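## 4.3 Proofing and Baking Choux on the Kyei Deck Oven

Applies to model 272 with firmware 10 or later.

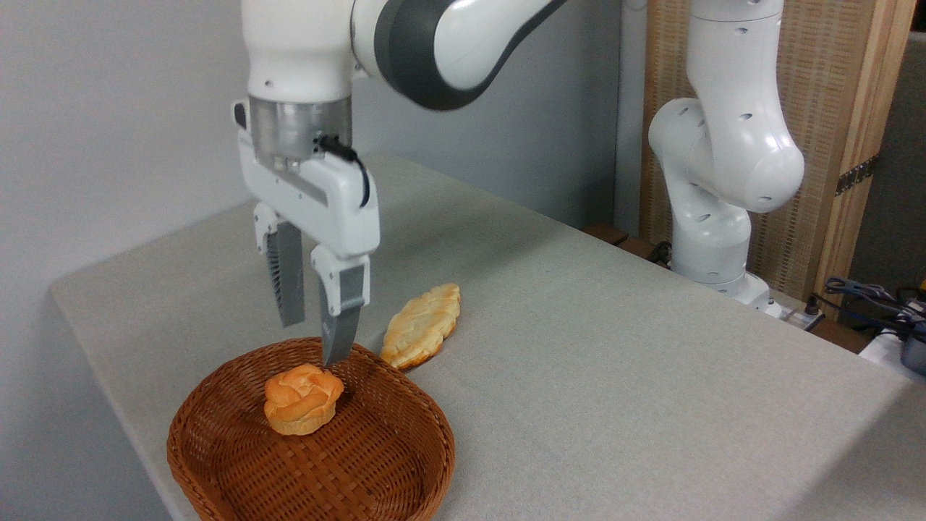

**When should the steam damper be opened for choux?**
Open it when the shells have stopped rising and the tops have begun to color. Opening it earlier lets the shells collapse.

1. Close the damper and set both decks to 300 °F. Wait for the READY lamp.
2. Pipe the shells onto a lined Fluder tray. Leave two inches between them.
3. Load the tray on the lower deck and press START.
4. Set the timer to 43 minutes. Do not open the door during the first half of the cycle.
5. Pull the damper lever to position 2 when color appears.
6. At the tone, pierce each shell at the base and return the tray for five minutes with the door ajar.
7. Move the shells to a rack. Fill only when cool.

**Note:** The PROOF setting is for yeast doughs. It has no function in the choux program.

**Caution:** The damper lever is hot during operation. Use the supplied hook.

**Caution:** Do not pour water onto the deck stone. Thermal shock will crack it.

If the upper deck browns faster than the lower, lower its top element by one step and repeat from step 1. For replacement stones, see Section 7.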